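Two small arms for cable sorting, what did you forget to budget for?

rizzi_bench
September 10, 2024

We have approval to plan a second two-arm cell for next year and I need to turn in a number. The first one has been on the bench since May. It works on loose wire leads, picking them out of one basket and putting them in another. Derkeck is our usual supplier and they quoted the arms quickly enough. What I don't have is a good feel for everything that isn't arms.

My list so far:

Two arms, two grippers
Power supplies
Front rail and brackets
Panels and posts for the enclosure
Tabletop
Baskets and holders
Spare fingers for the grippers

What would you add? Also open to being told to buy a finished cell from Kurketti instead. They have one in the right size but the lead time is long.

tapeandties
Cable. Whatever you have down for cable, double it. Ours rubbed through at the elbow on both arms the first year and we had no spares on the shelf.

Mikotum_fan
Second the cable comment. I'd also put spare motors on the list. On small arms like these the wrist motors take most of the abuse. We keep 6 on hand for four arms and have never been sorry.

How are you powering them? One supply per arm or shared?

rizzi_bench
One per arm. I asked about shared and was talked out of it. No spare motors on the list, so thanks, that goes in.

Should have put this up with the first post.

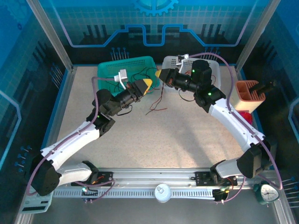

Current cell, both arms on the front rail, wire baskets at the back.

The next one would have the same footprint unless somebody talks me into a bigger table.

plant2_lurker
Bigger table. You have two arms reaching into the middle and both baskets at the back. If you ever want a third basket or a fixture you'll be moving everything. A wider rail and top is cheap compared to doing it over.

slowfeed
I disagree with that. A wider table means the arms sit farther apart, and then they can't both get to the same spot. If the job is handing a lead from one gripper to the other, close together is what you want. Figure out the reach first and then buy the table.

plant2_lurker
You can widen the table without moving the bases. The slotted rail lets you put them wherever you want.

slowfeed
Then the extra table is out of reach and you paid for a shelf.

plant2_lurker
I like shelves. He has a pen holder with a tool in it and a clock on there already. Stuff has to go somewhere.

tapeandties
Back to money. Those little circuit boards by the bases look exposed. Put covers in the budget. One stray wire end landing on a board will cost you more than the cover, and you're handling wire all day.

rizzi_bench
Fair. Covers are going in. I had them on the list for the first cell and they got cut to get under the limit. Our limit for a bench purchase without a second signature is $1000, so the first cell was bought in pieces over a few months. I would rather not do that again.

Mikotum_fan
Don't do it again. Buying in pieces is how you end up with two kinds of connectors. Put it in as one project, get the second signature, and add a line for spares at the start. Spares are much harder to get approved once the thing is running.

For a rough idea, our spares line was $300 per arm, not counting motors. Cable, fingers, screws, one extra bracket set.

hex_key_drawer
What about labor? I don't see any hours on the list. We planned 30 hours to build and set up our cell and went well over. The mechanical part went fine. Teaching it to pick up tangled leads is where the time went, and we ended up paying a person to untangle them first.

rizzi_bench
No hours on it. My manager counts labor separately, but I should at least write it down. Tangling is our problem too. Connectors on the ends make it worse.

hex_key_drawer
Then budget for a different way of presenting the parts before you budget for a second cell. A tray with one lead per slot, or a simple hanging rack. If the leads come in as a pile, a second cell gets you a second pile.

slowfeed
Agree with this. Before spending on arms I'd try a rack on the cell you have.

Mikotum_fan
I wouldn't hold up the request for it. Budget requests have deadlines. Put the rack in as a line item on the new cell and try one on the old cell in the meantime.

plant2_lurker
Any opinions on Kurketti? We looked at them and passed on price. The finished cell is nice, but you pay for their guarding and controls whether you need them or not, and changes go through them.

tapeandties
We have one. Support has been good. I'd buy it again for a job that never changes. For sorting odds and ends I'd build.

rizzi_bench
OK, I'm leaning toward building again. Added to the list: cable at double, spare motors, board covers, a rack for the leads, and a line for hours. Table size stays the same for now, sorry plant2. I'll ask Derkeck to requote the whole thing as one order and post what they come back with.

plant2_lurker
You'll want the shelf.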